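Netton Street Fair, my walk-through before gates open

Stage steps: OK. I went up and down twice, no wobble.
Power cords: taped, except 3 by the dance tent. Ruth Ccori is on it!
Folding chairs: 151 out, 151 on the permit – love it when that works.

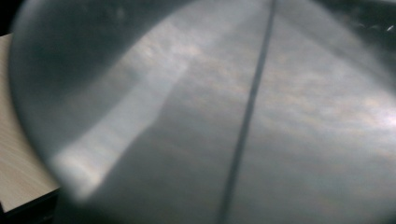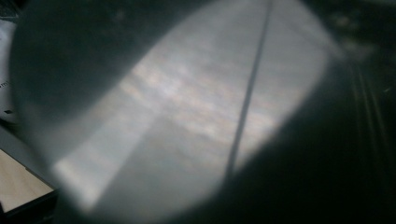
Close-ups, both with the thin dark diagonal line.

Fire lane: clear, but the Prindora food truck sticks out a little. Asked them to scoot back.
First aid: Shadi Mansour has the kit and a radio.
Crowd limit: 370 in the courtyard. Sign still needs to go up.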